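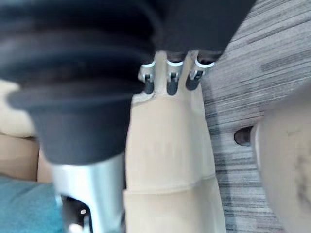

Page last changed: 2021-06-05

Up before the kettle, for once, and cold enough that I put my good dressing gown on over the bad one. I'd promised myself the back room would be finished before the long weekend, and I suppose it is, if you're generous and don't open the tall cupboard. It has taken me since March to get this far, a drawer at a time, mostly in the evenings with the radio going and a cup of tea losing its heat on the windowsill.

Started with the sewing things, which was a mistake, because I can't put a tin of buttons away without tipping it out and having a fossick. Found the two grey ones off Dad's cardigan -- the cardigan itself went years ago -- and the odd green one I was sure I'd lost on the tram. They've gone into a jam jar by themselves. I don't know what I'm saving them for, but they looked so cheerful in there that I wasn't going to argue.

After that it was the linen. I had 24 pillowcases, if you can believe it, for a house with three beds in it, and I've kept 10. The rest are in a bag by the front door for the Pestwood op shop, along with the brown curtains and the fondue set (sorry, Aunty, we did use it that once). I folded everything the way Mum did, in thirds and then in thirds again, and got quite absorbed, and missed the start of the news.

Gediminas came over before lunch with the trolley he'd borrowed from Delow and we shifted the old bookcase along to the other wall. It's only roughly 40 kilos but it has a way of leaning on you. He said the floor slopes, I said it doesn't, and he fetched a marble out of the button tin and proved me wrong with a very satisfied look on his face. So there's a folded bit of cardboard under the left side now. I made us cheese toasties and he stayed on talking about his tomatoes, and whether Sveinbjörnsson's would ever get the proper stakes back in, and it was well after two before either of us lifted a finger again.

The paint is still bothering me. I thought I'd picked a warm sort of colour, and in the tin it was, but by mid-afternoon the walls had gone rather like porridge. I'll give it a week. I've thought that about every room in this house and I've grown fond of most of them.

Still to do: the tall cupboard, the hem on the blind, ring Plokus about the 20 dollars they owe me for the wrong brackets. My back is telling me all about it, so it's soup tonight, and a hot water bottle, and the rest of the library book if I can stay awake for it.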